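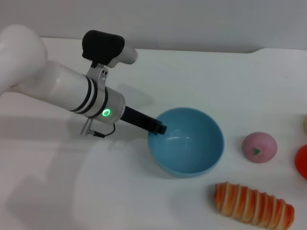 Play food, sorting and bowl notes

February
Kyu-ri Myung

Okay, so the blue bowl is staying. I went back and forth on this for most of the morning (Gangadharan will confirm, he had to listen to it) and I keep landing on the same one. It's deep and round and matte, and the peach next to it on the white table looks so good! The pink is pale enough that I thought it would wash out, but with that little green leaf on it you spot it right away. The bread roll is even easier. Orange and cream ridges, you could find that thing from across the building.

Things I want to remember before I box everything up:

The bowl has to be deep enough for the round pieces to stay put. We tried the shallow Nisa dish first and the peach rolled straight over the lip, twice, and then off the bench and under the radiator. Omprakash fished it out with a ruler. The Nisa dish is now holding paper clips and can go on doing that.

The roll is the awkward one of the set. It's long, and if it goes in first it props itself across the bowl and everything after it sits on top like a bridge. Round pieces first, roll last, standing up on one end if it will. I wrote this on tape and stuck it inside the lid of the box, so please don't peel it off, Omprakash.

Wiped all the pieces down with a damp cloth and a drop of dish soap. The ridges on the roll collect gray fluff like you wouldn't believe, so I went over those with the old toothbrush from the sink drawer. Don't soak anything. Yamuna soaked the grapes last time and they dripped out of the seam for two days, and my notebook pages from then are still wavy.

The inventory card says 21 pieces and I got 21, after Nghĩa brought back the lemon he'd been keeping on his monitor. The Venkataraman box is separate and I haven't opened it. If it's more vegetables we may want to mix the two sets, but the colors should be looked at side by side on the white top before anybody decides. I don't want two reds that are nearly the same red.

Table: white top is fine for now. It shows every crumb and pencil mark (the good kind of annoying, I suppose) and the pieces stand out well against it. Yamuna would still like to try a gray mat. I said sure, if she finds one that lies flat, because the last one curled up at the corners and the round stuff all drifted to the middle.

Still to do:
- second bowl, same depth, different color, maybe yellow? ask Gangadharan what's left in the budget, he said 300 but I think that was before the shelves
- new label for the box, the old one says "kitchen misc" and so do 7 other boxes
- cupboard code is 1321 again, they changed it back
- more dish soap

Leaving the bowl out tonight, I want another go at the roll first thing.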